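Listing Descriptions and Time on Market in a Mid-Size Rental Town

Category: Student Work / Housing and Property Markets

12 shares | 3 comments

Leidy Quintero and Trilok Chauhan
Project supervisor: Iolanda Portela

1. Background

Skemby is a town where more than half of the housing changes hands through small local agencies. Most of these agencies write their own listing text. Our project asked whether the way a listing is written has any connection to how long the home stays on the market. We looked at rentals only, which move faster than sales and gave us more finished cases inside one semester.

We started in March with a loose idea about adjectives. Leidy had noticed that the word "charming" seemed to turn up mostly on very small apartments. Our supervisor suggested that we drop single words and code whole listings by the kind of information they give a renter. That took longer to set up but made the results easier to compare.

2. Sample

We used 55 rental listings, all for one- or two-bedroom apartments with a monthly rent under $2,000. The listings came from 2 agencies, Endent Homes and Oyelaran Property. Both let us see the date a listing went up and the date it was marked as rented. Neither gave us tenant names or application records, and we did not ask for them.

Houses, furnished short lets and student rooms were left out. We also dropped listings that had been taken down and put back up under a new address line. The agencies could not tell us how long those homes had really been available.

3. Coding

Each listing was read twice, once by each of us, without looking at the other person's sheet. We marked whether the text gave the following:

- floor area
- heating type and who pays for it
- distance to a bus stop or grocery store
- pet policy
- move-in date
- deposit amount

A listing got one point for each item. We called the total the information score. Separately, we marked the tone as plain or promotional. A listing counted as promotional if it had three or more words of praise that could not be checked, such as "stunning" or "dream."

We disagreed more often on tone than on information. "Bright" was the main problem. Trilok counted it as praise and Leidy counted it as a fact about the windows. We settled on counting it as praise unless the listing also said which way the rooms faced. The whole sample was then coded again under that rule.

4. Results

Listings with a high information score were rented sooner than listings with a low score. The difference was clearest for two items, heating costs and pet policy. Floor area made less difference than we expected, possibly because renters in this price range compare bedrooms before they compare square feet.

Tone alone showed no clear pattern. Promotional listings with good information did as well as plain ones. Promotional listings with little information were the slowest group in the sample — this held for both agencies.

Rent level matters here too. Cheaper apartments went quickly whatever the text said. When we looked only at the upper part of the rent range, the information score still lined up with time on market, but the groups became small and we would not put much weight on it.

5. Interviews

We spoke with two people who write listings for a living. Wenche Rustad at Endent told us that she keeps a template and fills the gaps after a walk-through. Her template has a line for pets but none for heating, and heating is the question she gets most often by phone. Eusebio Ccori at Oyelaran writes each text from scratch and spends up to 20 minutes on it. He said owners often ask him to add praise and seldom ask him to add facts.

Both use Daveo, the scheduling program, to book viewings. Daveo keeps a record of canceled viewings, and this would have been useful to us. We learned about it too late to ask for an export.
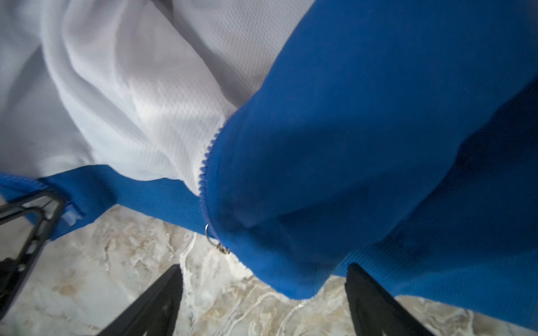
Eusebio also raised a point we had not planned for. Some owners are slow to approve a tenant, and the listing stays up while they decide. In those cases the time on market says more about the owner than about the text. We have no way to separate these listings from the rest.

6. Limits

The sample is small and comes from one town. We did not code photos, although renters probably look at them first. Season was not controlled for, and spring listings may behave differently from fall ones. We coded the text as it stood when we saved it — an agency could have edited it before then.

7. Next steps

A second round should include the viewing records and ask each owner for the date a tenant was approved. We would also add a code for lease length, which several listings left out entirely. Our coding sheet is on file with the department and can be requested from Iolanda Portela.

Related student reports
Parking Minimums and Apartment Size
Who Reads the Lease? A Survey of First-Time Renters
Open Houses by Hour of the Day
Security Deposits and Move-Out Disputes

Tags: rentals, listings, agencies, student research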